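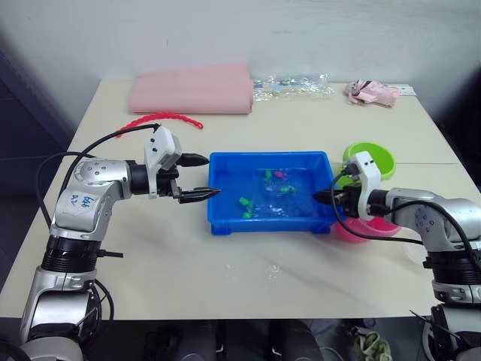 Mutwood, 2020-06-29

Home · Posts · Replies · Media · Likes

Filed under: Work life / Robots on the job

A few people asked how things are going at Ahuja since the arms came in, so get comfortable, I'm going to ramble a bit. 1/8

We pack and test small plastic toys, if you're new here. My bench used to be two people and a lot of wet sleeves. Now it's two robot arms and me with a notepad. Today was toy fish in a blue tray of water, one gripper at each side, and the bowls standing by for sorting. 2/8

I teach them the job, more or less. Where to reach, how far in, when to let go. Fish are hard! They float, they drift, and the light bounces off the water. I never thought of picking up a toy fish as a skill until I had to explain it to a machine (I've done it for years without looking). 3/8

The plan from Jevach, who sold us the setup, was 600 pieces a shift. Last week our best was 60 before lunch. I'm not complaining, I like a slow start, but the folks upstairs had already put the bigger number on a slide. 4/8

What's changed most is the talking. Madhu Shukla and I stood elbow to elbow for 5 years and I know everything about her kids, her knees and her sister's wedding. She's moved to the Trunatby line now – same building, other end – and we have to plan our coffee like it's a dentist appointment. 5/8

My hands feel better, I'll say that. By December I usually have cracked knuckles and go through hand cream like water. I got a small raise for the training work too, and I'm grateful for it. 6/8

But I do wonder about the next person. I got this spot by knowing the old job inside out. If you never did the sorting by hand, how would you know when a grip is wrong? I asked that at our last meeting and got a very kind "good question, let's come back to it." 7/8

Anyway, Madhu is coming over on her break tomorrow to try teaching one pick herself. She says she'll be better at it than me and she's probably right. Will report back, and yes, I'm still answering the messages from last time – I'm slow, sorry! 8/8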